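Is Erneck worth the ferry?

January 2021

Every travel list I read in November called Erneck "the last unspoiled village on the coast." I've been hearing that line for 15 years, always about a different village.

The boat from Tennant takes 27 minutes if the water's calm – the brochure says "a short hop." The beach is fine. The lighthouse walk is mostly a parking lot with a view.

I stayed 4 nights at the Virka, where "steps from the sand" means a road and a long hill. Breakfast was extra. 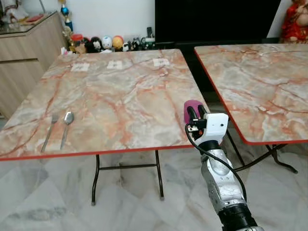 Would I go back?

Maybe for 3 days, off season. Harnamia has the same beach and cheaper rooms, and I still don't trust the lists.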